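The first thing Ifeoma Ajayi tells a new operator is to slow down. Then she tells them again, usually while they are still wriggling into the gloves. At Flimine, where she has spent the better part of two years teaching robots to work a beverage counter, the hardest habit to break is the human one of doing everything at once.

Her method is simple to explain and tiring to do. A person moves, the robot copies, and the whole thing is saved as one demonstration. By November the team had 3,387 of them, and Ajayi had watched enough to know which operator was driving just from the way the wrist turned – a bit like knowing a friend's handwriting on an envelope. 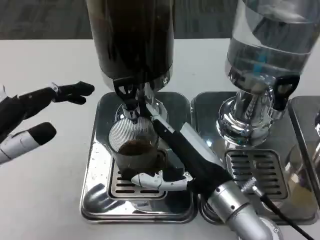

Bok-nam So came to the team after a long stretch behind a real coffee bar, and it shows. She thinks about where a cup wants to be held, low down, so the fingers stay out of the way of whatever is coming from the spout. She fusses over the idle hand too, the one with no job at that moment, and parks it somewhere it can be useful in a second or two.

Not every session is a keeper, of course. Of that big pile, 2,835 went on to training, and the rest were set aside for fumbles, hesitations and the odd sneeze (gloves pass those along faithfully!). So once recorded 52 in a single shift and went home, she says, unable to pour her own tea without doing it in slow motion. Her husband thought she was cross with him.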